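Food and Place, Handout 4: What does "local" mean on a menu?

Read this before the seminar and bring one menu of your own. Any cafe will do.

The word "local" has no fixed meaning on a menu. Some places use it for food grown within sight of the kitchen. Others use it for food that was packed nearby after a long trip in a lorry. Both can be printed in the same green type, and most diners will never ask which one they are paying for.

Be wary of distance as well. A claim of "up to 529 miles saved per plate" appeared on a leaflet in Prellport, with no word on what the plate was being compared with. Saved against what? If the other choice was flown in, nearly anything looks good beside it. A tomato from a heated glasshouse down the road may use more fuel than one ripened outdoors further south. The miles tell you about the miles.

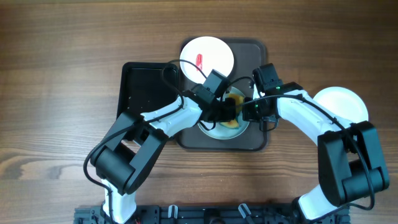
Prellport, 2019-06-10

The Moen scheme is our main case. Cafes pay a yearly fee and may then put the Moen mark beside any dish with 2 local ingredients. Look at the wording. It doesn't say how much of each ingredient, so a pinch of salt and a sprig of parsley would seem to pass. The scheme's own report says 3000 diners were "reached", a word that could cover someone walking past a poster.

Grernska went another way and asked cafes to name the farm. I find this better, though I wouldn't get carried away. A farm name is easy to print and easy to leave on the board after the supplier has changed. Who checks, and how often? I have yet to see a clear answer from either town.

For the seminar:

Mark every claim on your menu that could be tested, and say how you would test it.

Rewrite the Moen rule in one sentence so that the parsley trick fails.

Read the Plindudness chapter in the course pack, pages on labels only. The author is far too kind to the label makers, so read the footnotes too.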